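Reading time: 3 minutes

Call for participants: tabletop arm build, Dratedbridge shared workshop

Saeed Azimi and Lai-ching Lau are looking for people to help with the arm they are building on the workshop bench. The job now is sorting toy food onto a plate inside clear acrylic walls.

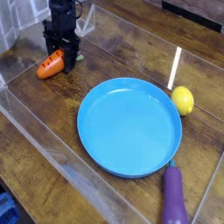
Page 2

We need 2000 recorded runs – 600 are done. You will set out the toys, start each run and write down the result. No experience needed, but you should be comfortable with a screwdriver.

The carrot is the first item on the list.
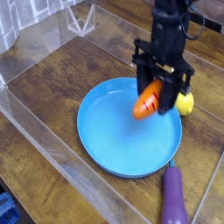
How to apply

Write to Lai-ching Lau at the workshop and say which evenings you can come. Sessions last 3 hours. The work is unpaid – tea and parking are free. Under 16s need an adult with them.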